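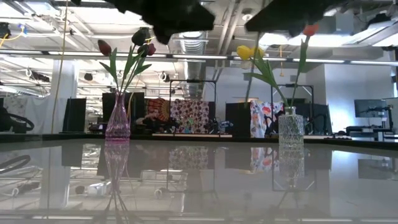 5.3 A failure worth its own section: the late close

Most of our lost runs were dull. The fault we describe now was not, and we learned more from it than from all the runs that went well.

The task is flower arranging with two arms. Each gripper picks a tulip by the stem and places it in one of two glass vases. The stems are artificial, so they bend and spring back in a way that stays nearly the same from run to run, which is a gift when you are trying to pin down a timing fault. Glass is less forgiving, and we chose it on purpose. We wanted contact to matter.

Our controller, Wundix, decides when to close a gripper from the joint readings and the camera stream together. In three runs the left gripper closed 300 ms after it should have. By then the arm had already started its retreat, so the fingers shut on leaves instead of the stem and dragged the whole bunch sideways. The force limit never tripped. Pulling on a leaf produces a small, smooth load, and to the safety layer that looked just like a normal lift!

Figure 7 shows the workspace with both arms over the white surface and the two vases at opposite sides.

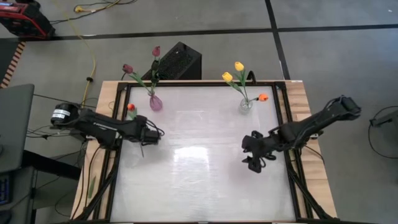
Savvas Chatzigeorgiou thought we were blaming the wrong part, and argued on reading a draft that a force limit is meant to catch hard contact, that it had done its job, and that the real gap was the lack of any check on whether the fingers held what the planner believed they held. We came to agree with him, and the rest of this section follows his line of thought.

The cause sat in the message queue. Camera frames and gripper commands shared one buffer, and when a burst of frames came in, a close command could wait behind them. Yareli Olvera found it by replaying the log from the worst run, where message 2947 carried a close command stamped well before the retreat began and delivered well after. Seeing those two times side by side was a wonderful moment. Weeks of guessing about worn fingers and bad calibration went away in one afternoon.

We made two changes. Gripper commands now travel in their own queue, and any command older than one control cycle is dropped and the arm holds still. We also added a grasp check: the finger opening after a close is compared with the expected stem width, and a mismatch stops both arms before either one retreats. The second change is the one we would urge on other groups first, as it would have caught this fault without our knowing anything about the queue. It does not yet handle a leaf folded to the thickness of a stem, and we return to that case in Section 6.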